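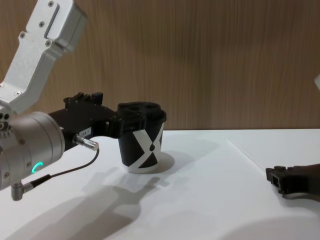

Paper cup, black lid, white table.

Take the lid off

Opinion

Let's start with the lid. I want to be fair to the lid. It has a job. You're on a bus, you're on stairs, you've got a kid by one hand and a dog by the other. Lid. Yes. Fine, no argument from me.

But you're sitting down. At a table. The table is flat, it isn't going anywhere, and you're drinking coffee through a slot the size of a fingernail like somebody might tackle you. Why?

I've been asking since June and the answers are bad. "Keeps it hot." Hot for what, you ordered it to drink it. "That's how they gave it to me." Right. That's the whole problem, and that one at least has the decency to be true.

At Skokard, where I get mine most mornings, the lid goes on before the cup reaches the counter. Hand, cup, lid, slide. There are some 30 seats in there. You can say "for here" as loud as you like. The mugs are up on a shelf behind the syrup, and getting one down means a step stool, so you get paper, and paper gets a lid, and off you go to a chair nine feet away with a drink dressed for a hike.

And you can't smell it. Half of coffee is smell, everybody agrees on this, they put it on the bags. Then they snap plastic over the part that smells.
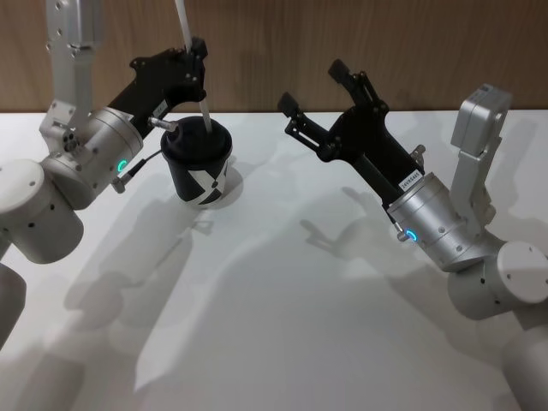
Black cup, white X, dark domed lid, with what looks like a straw coming up through the top.

Domes are worse. A dome is for whipped cream. If there's no whipped cream, a dome is a small empty attic. I've had plain iced tea with a dome. I've had water with a dome! At Misura across the street they only stock the one kind now, so everything gets it, and then since you can't really sip from a dome you need a straw, and the straw stands up out of the top and gets you in the eye when you lean over to read something. One bad choice and it drags in the next one.

I timed nothing and measured nothing for this, except once, out of spite, I paced it from the Misura counter to my desk. 228 steps. That's a lid walk. I'll give them that one. The window seat is five steps. That is not a lid walk.
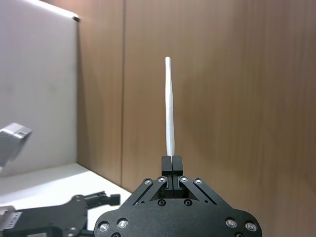

The good-looking cup defense

People tell me the cup is nice. And it is, sometimes. I like a black cup with a big white pattern on it, it looks sharp on a pale table, looks like somebody sat down and thought about it. I've kept a few for pens. My sister says this makes me a hypocrite and she's probably got a point.

A nice cup is a better reason to leave it open, though. Dark inside, dark outside, pale foam on top... that's a good thing to look at. Put the lid on and you've got a canister. Could be paint. Could be soup. I picked up somebody else's at Bodnár last winter and got a mouthful of hot vanilla something, no coffee in it at all, and so did they get mine I guess, because a woman by the door made a face I still remember. Open cups, this doesn't happen. You look in, you see it, you know.

Then there's the spill people. I hear from the spill people a lot. They say the lid saves the table. OK but the worst spills I've seen were all lidded. The lid's on crooked, it's clicked down on one side and not the other, you tip it and out it comes at the seam, down the wrist, into the sleeve. With an open cup you're careful. You can see the edge coming. With a lid you've been promised something and you relax.

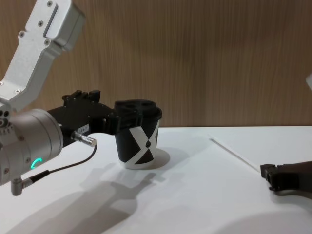 By Dezső Kelemen
Pekach

So what do I want. Not much. I don't want lids banned, I don't want a sign with a sad turtle on it. I want the stack of lids moved. Put them at the end of the counter by the napkins, where the sugar is. Straws too. Whoever needs one takes one, nobody has to explain themselves, some people really do need the straw and it should be right there, easy to reach, no asking.

Bodnár did this a while back, when they redid the front. Lids in a bin by the door. Took me a week to notice and then I noticed I was drinking slower. Actual tasting was going on. Also you blow on it, which I had forgotten about, blowing on coffee. It's a nice thing to do while you decide whether to answer an email.

Skokard says the lids have to stay back there becuase of the line in the morning. Maybe so. I don't run a coffee place. But putting a lid on takes time as well, and I stand there watching it get pressed down all the way around, thumb thumb thumb, and then I carry it to my chair and pry it off, and now I've got a wet lid on a clean table and no place to put it. Upside down, it drips. Right side up, it leaves a ring. I usually end up setting it on the newspaper, on top of the crossword.

A 300 ml cup, by the way, filled properly, leaves you a bit of room at the top. Filled to the brim it doesn't, and then you do need the lid just to get to the chair. So fill it a little less. I won't complain. I've got enough to complain about with the step stool.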